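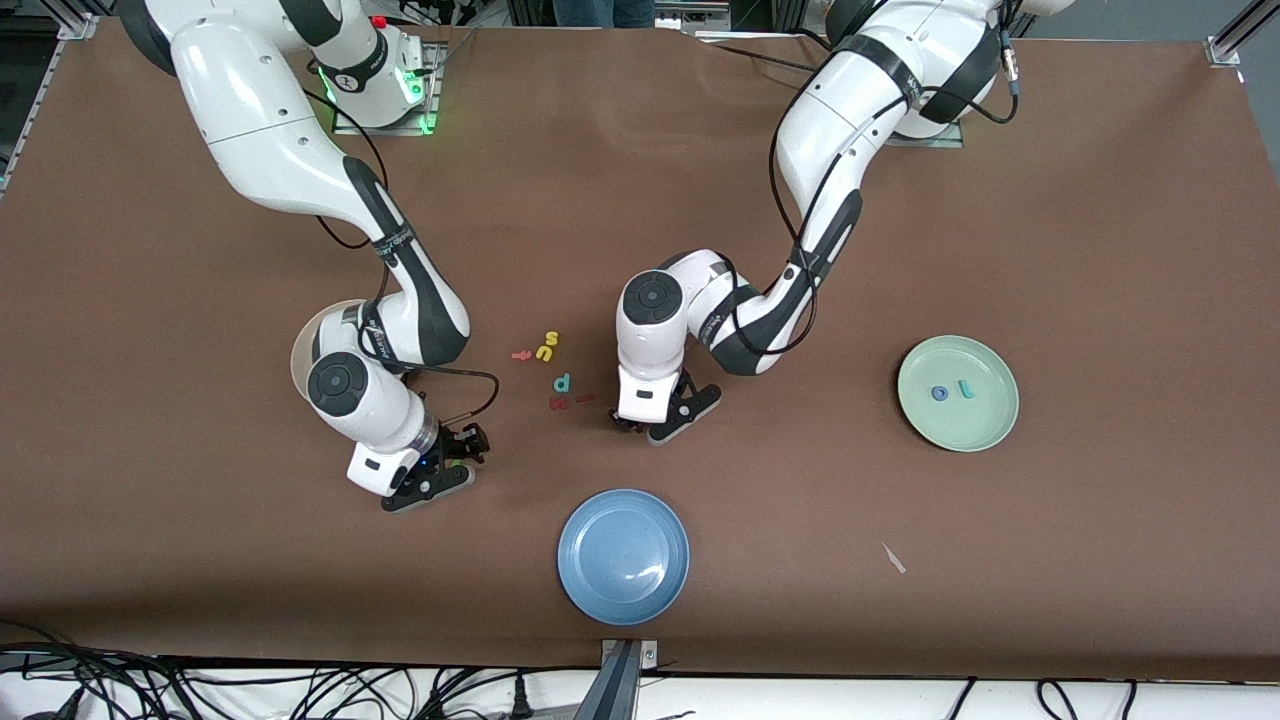 Big mat or small mat for letter sorting?

refugio_s
Setting up a table for letter games with my daughter. I can get a mat that covers nearly the whole tabletop or a small one she can put away herself. Which would you buy again?

hkragh
Big. Small letters slide on a bare table and end up on the floor. Brown or gray is fine, the colors still show up.

Matasow
Disagree. We had a full-size one and it never got rolled up, so we ate around it until December. A tray does the same job for less.

hkragh
A tray has a rim – my son kept knocking his wrist on it.

yian_min
How many letters are you putting out? We own a set of 100 and only use the ones in her name. Any mat works for that.

refugio_s
Her name plus 3 short words. The rest stay in the box.

Matasow
Then you don't need the big one.

hkragh
You do once she starts making sentences.

refugio_s
Going with the big one. The table is ugly anyway – I'll leave it on.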